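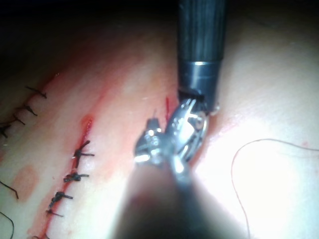 Drei Knoten sitzen, das obere Ende des Schnitts klafft noch.

Häufige Fragen zum Nahttraining am Übungspad
Kursraum Plostlow, Stand: 28. Juli 2025

Bringt das Üben am Pad überhaupt etwas?
Etwas schon. Man lernt, wie ein Knoten läuft, wo der Faden hängen bleibt und wie schnell man den Überblick über zwei Enden verliert. Ob jemand danach am Menschen besser näht, ist eine andere Frage, und wir kennen keinen Kurs, der sie allein mit einem Pad beantwortet hätte. Uns eingeschlossen. Wer mit dem Versprechen hierherkommt, nach einem Nachmittag »sicher nähen« zu können, hat das jedenfalls nicht von uns.

Ich habe gelesen, man brauche 200 Knoten, dann sitze es. Stimmt das?
Die Zahl kursiert seit Jahren in unserem Kurs, und auch Thérèse Landry, die ihn aufgebaut hat, weiß nicht mehr, woher sie stammt. Wer 200-mal denselben schiefen Knoten macht, kann am Ende einen schiefen Knoten sehr flüssig. Wir lassen lieber wenige Stiche setzen, schauen sie an, schneiden sie wieder heraus und fangen neu an. Das ist langweilig. Manche hören deshalb nach der ersten Stunde auf, und das ist in Ordnung.

Welche Nahttechnik wird geübt?
Einzelknopfnähte. Jeder Stich wird für sich geknotet und abgeschnitten, dann kommt der nächste. Fortlaufende Nähte kommen erst im Aufbaukurs vor. Die Frage, ob man nicht gleich mit der fortlaufenden Naht beginnen könne, weil es schneller gehe, wird jedes Mal gestellt. Schneller geht es, ja. Bloß sieht man bei einer fortlaufenden Naht kaum, welcher Stich das Problem war. Bei Einzelknöpfen steht jeder Fehler für sich da.

Beginnt man in der Mitte oder am Ende des Schnitts?
Beides wird gelehrt, und beide Lager halten sich für das vernünftige. Am geraden, kurzen Schnitt auf dem Pad ist der Unterschied gering. Wir beginnen im Grundkurs an einem Ende, damit man am noch offenen Stück sehen kann, wie weit die Ränder ohne Zug auseinanderstehen. Laurier Sandhu unterrichtet die andere Variante, also erst die Mitte, dann die Hälften teilen. Bei langen oder gebogenen Schnitten hat er vermutlich recht.

Wie groß soll der Abstand zwischen den Stichen sein?
Gleichmäßig. Mehr versprechen wir an dieser Stelle ungern, denn der richtige Abstand hängt am Gewebe, an der Spannung und am Faden, und ein Kunststoffpad gibt über keines davon ehrlich Auskunft. Zeichnen Sie sich die Einstichstellen ruhig vor. Es gibt Leute, die das für Schummeln halten. Ein gleichmäßiger Abstand fällt aber auch mit Markierung schwer genug, und wenn er ein paar Mal gelungen ist, lässt man den Stift weg.

Woran erkenne ich eine brauchbare Naht? 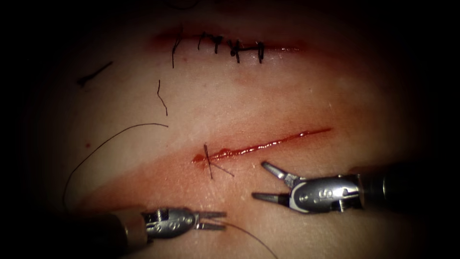
Eine geschlossene Wundlinie allein sagt wenig, denn zu bekommt man ein Pad auch mit Gewalt. Sehen Sie sich zuerst an, ob die Ränder aneinanderliegen oder sich übereinanderschieben, dann die Knoten, und zwar einzeln. In der oberen Reihe mit den vier Stichen ist der dritte ein dicker Klumpen, während der rechte ordentlich dasteht wie ein kleines H. Beide halten die Linie zu, aber gleich gut gearbeitet sind sie nicht. Ein dicker Knoten ist oft einer, dem nicht getraut wurde: noch ein Wurf und noch einer, zur Sicherheit. Fragen Sie sich bei jedem zusätzlichen Wurf, ob er etwas hält oder nur beruhigt. Und lassen Sie den Blick bis ans Ende der Linie gehen. Rechts vom letzten Stich läuft der Schnitt oben noch als blasse rote Linie weiter, und ob dort ein weiterer Stich hingehört, ist genau die Art von Frage, über die wir im Kurs lange reden.

Wie lang dürfen die Fadenenden bleiben?
Lang genug, dass der Knoten nicht aufgeht, und kurz genug, dass sie nicht in den nächsten Stich geraten. Wir wissen, dass das keine Millimeterangabe ist. Die Angabe richtet sich nach dem Faden: Glatte, steife Fäden brauchen mehr Ende als geflochtene. Wichtiger ist uns am Anfang, dass alle Enden einer Reihe ungefähr gleich aussehen. Wenn das eine kurz absteht und das nächste quer über den Schnitt fällt, wurde irgendwo zwischendurch anders geschnitten, meistens aus Ungeduld.

Muss ich die Fadenreste sofort wegräumen?
Ja, auch wenn es nur Übung ist. Abgeschnittene Stücke auf dem Pad sehen harmlos aus, aber ein dunkles Fadenstück neben einem dunklen Fadenende ist schnell verwechselt, und dann zieht man am falschen. Das Argument »mache ich am Schluss« hören wir oft. Diarmuid Ó Gríofa hat es im Juni zwei Gruppen lang ausprobiert und ist zum alten Verfahren zurückgekehrt: Stich, Knoten, Schnitt, Rest in die Schale.

Wozu das Kunstblut? Ist das nicht bloß Theater?
Zum Teil schon. Echte Blutungen verhalten sich anders, und rote Flüssigkeit, die ein wenig im Schnitt steht, lehrt niemanden Blutstillung. Sie hat einen einzigen Nutzen, den wir gelten lassen: Man sieht die Ränder schlechter und muss genauer hinschauen, bevor man sticht. Für die ersten Übungen empfehlen wir das trockene Pad. Wer gleich mit Rot anfängt, verwischt die Linie und hält die Spuren hinterher für einen Nähfehler oder umgekehrt. Außerdem gehen die Flecken schlecht aus Baumwolle.

Lohnt sich das teurere Pad?
Wir verwenden das Ostolano in der einfachen Ausführung, Bestellnummer 1835. Die größere Ausführung mit der Nummer 2888 hat mehr Schichten und eine schönere Schachtel. Benjie Belmonte hat beide eine Weile nebeneinander benutzt und fand die zusätzlichen Schichten beim oberflächlichen Nähen überflüssig, beim Nähen in die Tiefe brauchbar. Da im Grundkurs nur oberflächlich genäht wird, können Sie sich die Antwort ausrechnen. »Fühlt sich an wie echte Haut« steht auf beiden Packungen. Wir würden das von keinem der beiden behaupten.

Wie oft kann man ein Pad benutzen?
Bis die Einstichstellen ausreißen. Danach lernt man nur noch, an ausgerissenen Löchern vorbeizustechen. Ein neuer Schnitt neben dem alten geht fast immer, solange zwischen beiden genug heiles Material bleibt. Legt man die Schnitte zu eng, zieht der zweite den ersten auf, und man sucht den Grund am falschen Ort. Vom Kleben raten wir ab. Es gibt Anleitungen dafür, und geklebt haben wir auch schon – die Stelle war hinterher härter als alles, was man je nähen wird.

Welchen Faden soll ich kaufen?
Einen dunklen, damit Sie Ihre Fehler sehen. Im Kurs liegt Barka aus, weil davon noch genug im Schrank ist. Abgelaufenes Nahtmaterial ist zum Üben meist tauglich, gehört aber deutlich beschriftet und ausschließlich in den Übungsraum. Sehr billiger Faden kringelt sich nach dem Abwickeln so stark, dass man mehr mit ihm kämpft als mit der Naht.

Gibt es am Ende eine Bescheinigung?
Eine Teilnahmebestätigung, ja. Darauf steht, dass Sie da waren. Dass Sie nähen können, steht nicht darauf, und wir ändern den Text auch auf Nachfrage nicht. Jaxon McIntyre sammelt solche Nachfragen inzwischen in einem eigenen Ordner, er ist bei Nummer 77.

Wo findet der Kurs statt, und was muss ich mitbringen?
Im Raum Kennedy, erster Stock links. Pads, Faden und Schalen sind vorhanden. Bringen Sie ein Oberteil mit, um das es nicht schade ist, und, falls Sie eine tragen, die Lesebrille. Eigene Pads dürfen benutzt werden, bitte mit Namen auf der Unterseite.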